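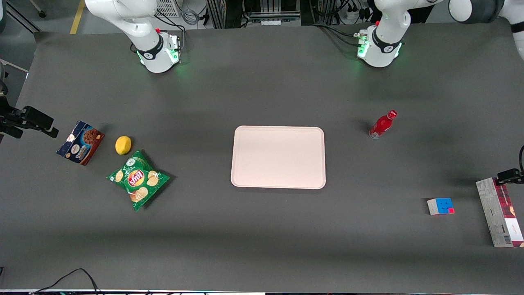

December, gripper comparison, Villen bench. Today was the first go at running the Sukley fingers and the Junau fingers against the same set of objects, with the arms left on their usual controller settings. The set has to cover soft, round and boxy, so it is the lemon, the green Lay's bag, the cookie box, the red bottle and the Rubik's cube, spaced well apart with the pink tray in the middle as the drop point. Starting each run with the tray empty.

Grip force limit 30 N on both. 4 mm rubber pads on both, cut from the same sheet.

Sukley: lemon fine from any angle. Cube fine if the fingers are square to a face, otherwise it turns in the grip and lands on an edge. Chip bag picked up by the crimped end only.

Junau: better on the bag, closes slower and gathers the film before it loads up. Poor on the bottle. Slipped at the shoulder twice, held lower down.

Left arm reaches the bottle easily. The lemon and cookie box are a long stretch for it, so those go to the right arm until we move the start pose.

Daryna Skoryk wants the cycle counter logged from now on. It read 2,484 on the Sukley unit when I stopped. Pads get changed at every 1,000, so the next set is due at 3,000.

To do: repeat the bottle with the Junau at a lower approach height. Check the left wrist cable for rubbing. Order more pad sheet.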